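Noonan Hall Users' Group
Minutes of the meeting held 8/31/23 in the small meeting room

Colm Fitzgerald chaired and Declan Moynihan took the notes, with his usual request that people forgive his spelling. Colm welcomed everybody back after the summer and said how very nice it was to see the room full again, and thanked those who had come straight from work without their supper.

The minutes of the last meeting were read and agreed, with one correction. The walk to Sturholm was 12 miles and not 21, as those who did it were quick to point out.

Bottles and recycling. This took up the better part of the evening, and there was a good deal of friendly talk. Declan reported that 27 bags went out over the summer and that the hauler, Flandix, had sent two of them back because of bottles with liquid still in them. He did not want to scold anyone, and he knows how easy it is to leave the last mouthful when you are chatting and clearing up at the same time. Even so, it was agreed that from now on bottles should be emptied in the sink, given a quick rinse, and dropped in the bin by the back door with their caps screwed on. Labels can stay where they are.

There was a question about whether a bottle with a few drops left inside counts as empty. After some back and forth the meeting decided that it does, and that we needn't stand over the sink shaking them.
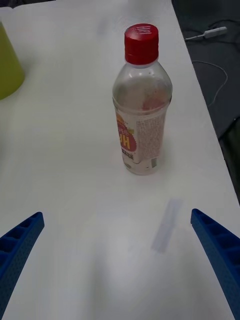 Item 3: clear plastic bottle with red cap, label left on.

Colm suggested a small notice over the sink in large, plain letters, and offered to write it himself. The wording was left to him, though several people had kind advice to give about it. It was also asked whether the cups could be washed and put back on the shelf the same evening — they have a way of staying out until the next group comes in — and everyone said they would try.

Money. The balance stands at $1691. A bill for $40 for new table covers was approved for payment, and the meeting was pleased with how they had washed.

Kitchen cupboard. The door is sticking again. Colm will bring his plane and take a little off the bottom edge.

Nangate supper. It was felt to be early to talk about this, but March does come around quickly, and Declan will ask whether we can have the same room as last time. Offers of desserts to him, please.

The meeting closed with tea and the rest of the lemon cake.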